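Budgeting for a two-arm robot for housekeeping in furnished rentals, what am I missing?
Posted in Equipment and Purchasing

Temitope Okafor

I look after 11 furnished rental apartments and I'm putting together next year's equipment budget. The owner wants a line in it for one mobile robot with two arms. The first jobs would be small ones: changing bin liners, picking up plastic bags and sheeting after a changeover, and putting things back where they belong.

I have two quotes. Hauser sells the base and arms as one unit with a year of service. Lurkeo rents by the month with a minimum of 7 months, grippers included. Neither quote says much about the rooms themselves, and ours are full. Carved chaises, fringed cushions, long curtains, patterned carpet, glossy cabinets.
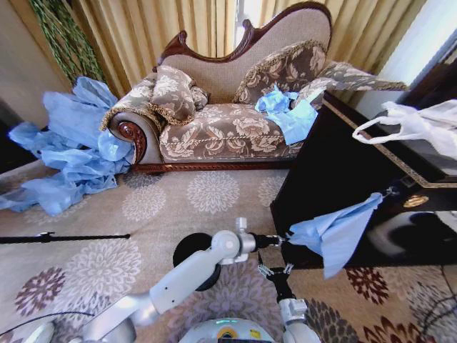
My questions are mostly about money. Should I budget for spare gripper fingers, and how many? Is there a setup cost per apartment or only one for the first? And does anyone put aside an amount for damage to furniture, or does that go through the regular insurance? I have to hand in the numbers in August.

Barnska

We went through this for a small guesthouse. Rent first. Buying made sense on paper until we added up the hours of a person standing next to it, and those hours were the biggest line in our budget for the whole first season.

For your questions:

Spare fingers, yes. We keep two sets per robot. Get the part price in writing before you sign, and ask whether the pads can be bought separately.

Setup is per apartment in practice. Even if the seller charges once, somebody has to go to each place, check the door widths and clear the floor. I'd put down half a day each. Cables and rods lying on the carpet need to be picked up before every run, so that time goes in too.

Thin plastic is a hard material to start with. It folds, it clings to itself, and one arm can't do much with a bag that has to be opened and fitted over a rim. You are right to price two arms.

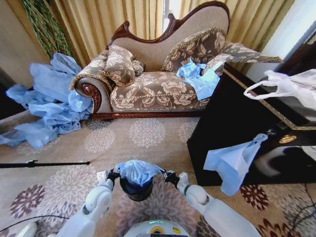 Ask both firms to do a trial with your own bin and your own liners, in one of your apartments. A demo in their showroom with a stiff bag won't help you. If they want money for the trial, pay it and ask for it to come off the first invoice. Ours took 17 tries at one liner size before we gave up and ordered a larger one. The larger liners cost more per roll, so there is another small line for you.

On furniture damage, call your insurer now. Ours wanted the machine listed by serial number and it took weeks.

Futstead

Agree with renting. Don't forget the stairs. If there's no elevator you need two people and a van every time it moves, and with 11 apartments that adds up fast.

Temitope Okafor

Thanks both. Three of the buildings have no elevator, so I'll price the van. I've asked Lurkeo for a trial and I'm waiting to hear what they charge for it.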